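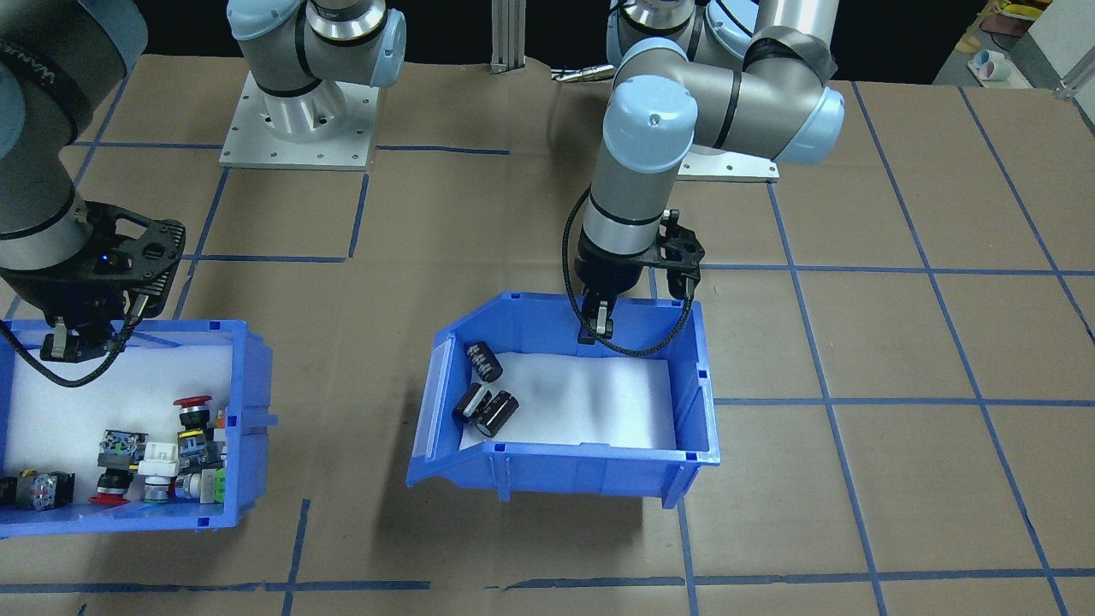
Grasp order in mixed bins: an interview with Kerttu Savolainen

Kerttu Savolainen works on bin picking at Villmont, where her group has spent the winter on a narrow question: whether a two-arm cell should choose its next part by how visible the part is or by how the part is lying. The test parts are push buttons, contact blocks and capacitors.

"Visibility is the usual score," she says. "A part on top with nothing over it gets picked first. For capacitors that works well enough. A cylinder gives you the same grasp along most of its length."

Push buttons are less forgiving. The mushroom head is wide, the collar is narrow and the contact block behind it is square, so a grasp that is sound on one section slips on the next. The group's method, called Banley, scores each candidate grasp by the section of the part it would close on, and lowers the score if a neighboring part would be touched by either finger. 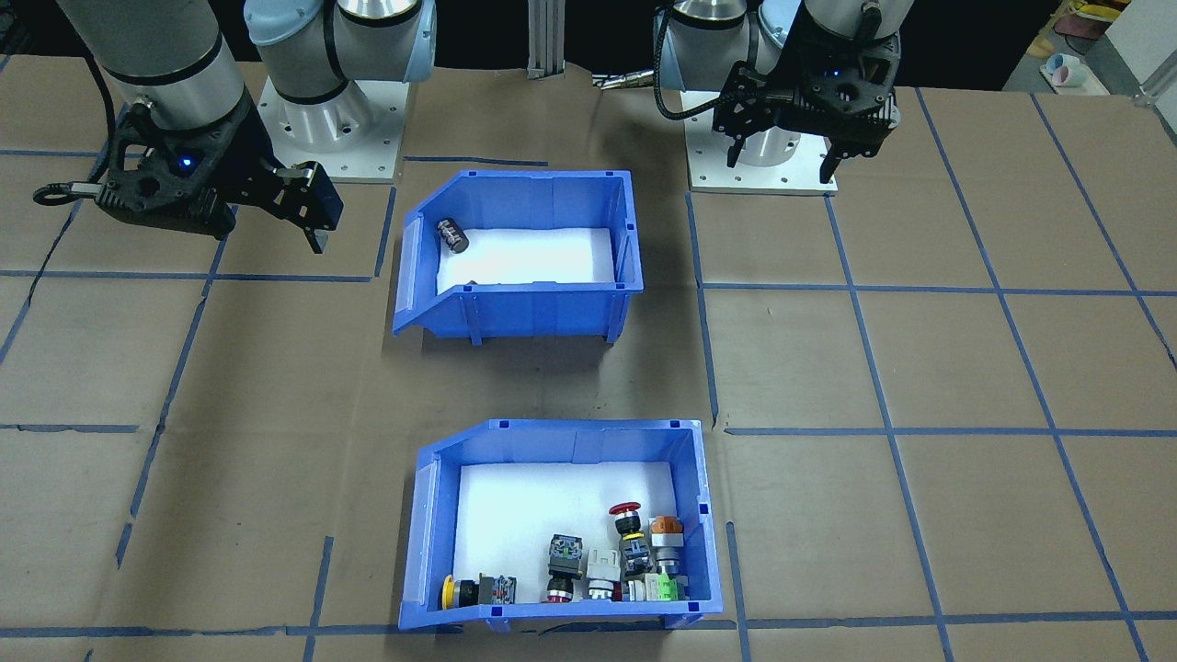 The trial protocol

Each trial starts with a fixed set of parts and ends when the bin is cleared or when 8 grasps in a row have failed. The group ran 300 trials with the visibility score and 300 with Banley. The bins are lined with white foam, and the tape grid on the paper lets an operator put a bin back in its square between trials.

"Iolo Ifans wanted a machined fixture for the bins," Savolainen says. "I preferred tape. A few millimeters of placement error is part of the problem we are studying."

Over the full series the visibility score produced 573 failed grasps on push buttons. Banley produced fewer than half as many. On capacitors the two were level. Savolainen regards the second result as the more useful one, as it shows where the extra computation can be skipped.

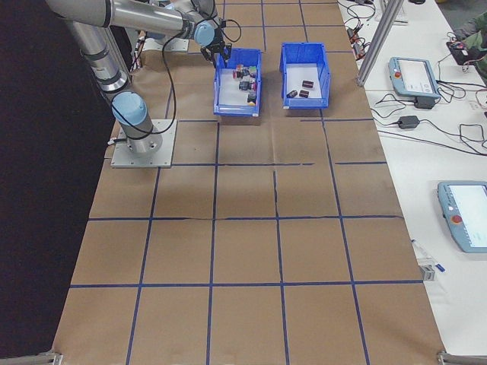 Page last changed: March

Asked what still goes wrong, she names parts that rest against a wall of the bin. The fingers need clearance on both sides, and the planner tends to reject every grasp on such a part until its neighbors have been removed. Paavo Nieminen has added a short sideways push for these cases. It is not included in the reported figures.

The wrist camera is the other open item. "From the fixed view, a head and its contact block can look like two separate parts," she says. "Close up, you can see the collar between them.
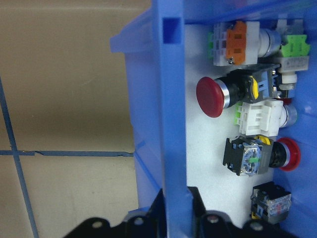
"So we take a second estimate just before the fingers close, and if the two estimates disagree on the section, the arm backs off and replans." The check adds 2 seconds to a grasp. Savolainen considers that acceptable for a study and too slow for a production line. The next series will run it only on parts whose first score falls below a threshold, which has yet to be set.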